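Clelstead hand-held gripper pair: setup and care notes
Last revised 2019-08-26
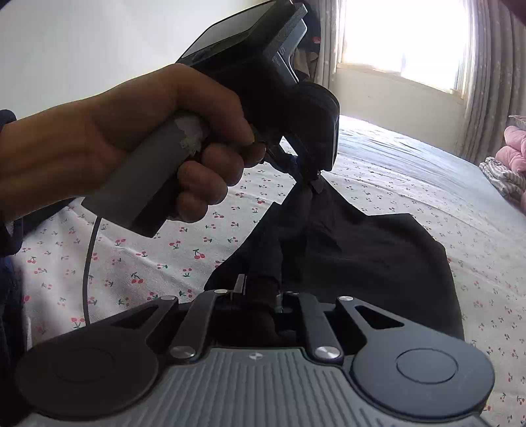
These notes cover the two hand-held grippers used for the Clelstead garment recordings. They apply to home sessions, where the operator works on a bed or table without a bench tech present. Arm-mounted units are covered in the Prernen cell manual.

Before a session

Check that each trigger returns fully when released. A slow return usually means lint in the pivot. Brush it out dry. Do not oil the pivots; oil marks cloth.
Close the jaws on a single layer of cotton and pull lightly. If the cloth slips, clean the tips with alcohol and try again.
Route the cable down from the base of the handle and behind the forearm. Leave enough slack to reach the far side of the work surface.
Open and close each gripper 20 times, then run the zero routine.

During a session

Re-zero after every 6 garments. Dark fabric sheds more than it appears to, so wipe the tips at the same time. If a hem gets pulled into the linkage, open the jaws all the way and back the cloth out by hand. Never close on it to free it.

Care

Linkage pivots: check for side play every 2,000 cycles. Replace the full pin set if any one pin is loose. Pins come from Petersen and are not interchangeable with the older Fesau type.
Handle tape: replace when the edges lift. Remove all of the old adhesive first.
Cable: replace if the jacket is cracked at the handle exit. Do not splice.

Known issues

Zero drifts when the unit has been stored cold. Allow around 4 minutes after power-up.
Cycle count resets if the cable is unplugged before shutdown. Write the count in the log first.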